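Wrist view segmentation reports the fingers as obstacles

Seung-woo Heo
Our group runs the Jorkside planner with the Grerdale perception node on two arms that share one table. The planner rejects 27 of 905 recorded approaches because the gripper fingers are added to the collision map. Is a fixed mask advisable?

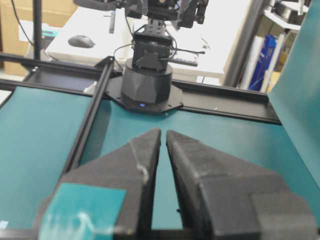 Wrist view with both fingers and the base of the second arm.

Zulletton
A fixed mask is suitable only if it is rebuilt for each finger opening. Please index the masks by joint position and apply them before the depth filter. The second arm should remain in the map.

Sultana
Same issue. Updating the node fixed it for us.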